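Budgeting a single-arm cell for desktop teardown and rebuild – what did you leave out the first time?
Forum: Bench Automation > Purchasing and Planning
7 replies

nfigueiredo
Posted March 2025

Putting together a capital request for a second cell. The work is CPU and memory handling on used desktop towers: lid off, processor out, processor to fixture, replacement in. Cell one runs one arm over a slatted aluminum table, case on its side, printed fixture plate to the left of it.

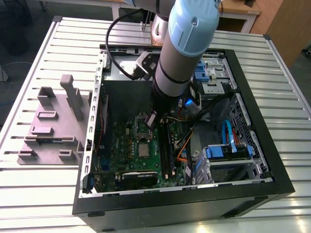
Current draft has the arm and controller carried over from the lease, so those are not in the number. What I do have is 3,961 for the gripper, fingers, wrist camera and mount, and 2,788 for the table, rails and hardware. Fixture plates are down as zero, as we print in house. Purchasing wants it locked before July. What is missing?

osteck_joaquim
Printed plates at zero is wrong. Material is cheap, design hours are not. We went through 4 revisions before the memory module groove held the part square, and each one cost most of a day with the cell idle. Put a labor line in.

f.nordin
Agree on labor. I would also question the table. Slotted extrusion is nice for moving things, but if you run one case model all year, a flat plate with dowel holes costs less and repeats better. You are paying for flexibility you may not use.

nfigueiredo
We run mixed models, so the slots stay. The fixture plate is laid out for the small parts. Processor goes in a pocket, memory goes in a slot below it.

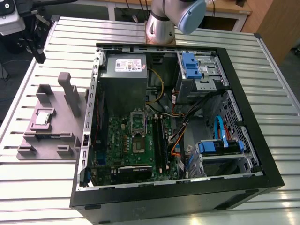 Case open on the table, socket lever up, CPU in its fixture pocket.

The tower position is the part I have not priced. At the moment we have no hard stop for the case, only a taught position.

osteck_joaquim
Then price two corner stops and a clamp. If the case shifts by a couple of millimeters, every taught point over the socket is off, and the pins on the board side do not forgive that. Mendes quoted us 8 weeks on clamps, so order early.

vteixeira
Different view on the gripper line. Why is the wrist camera bundled with it? We bought ours as a kit from Okance and regretted it. When the camera needed replacing, the bracket only fit their unit. Split the line and buy the bracket separately.

Also check finger reach. Over a socket the trouble is what sits next to it: load plate, lever, inductors, case metal. Thick fingers run out of room before they get to the seat.

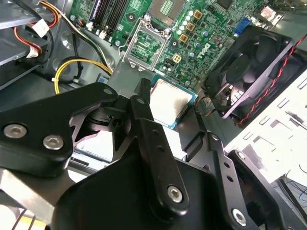 Long narrow fingers solve the clearance but flex more under side load, so budget a spare set from day one. I would put spares at 10 percent of the gripper cost, minimum.

f.nordin
10 percent is low. A bent finger is a down cell. Two full sets on the shelf, or do not bother calling it a spares line.

vteixeira
Two sets is fine for a production cell. This is a second cell with the same gripper as the first, so one shared set covers both unless they crash in the same week. I would sooner see the money go into the case stops.

nfigueiredo
Revised draft:

Gripper and fingers, own line
Wrist camera, own line
Camera bracket, own line, no vendor lock
Table and rails, unchanged
Corner stops and clamp, quote pending
Fixture design labor, 40 hours
Spare fingers, one set shared across cells

Frøydis, I will list the second set as an option and let purchasing argue about it. Joaquim, was the Mendes lead time for the toggle version or the pneumatic one?

osteck_joaquim
Toggle. We did not ask for pneumatic – no air at that bench.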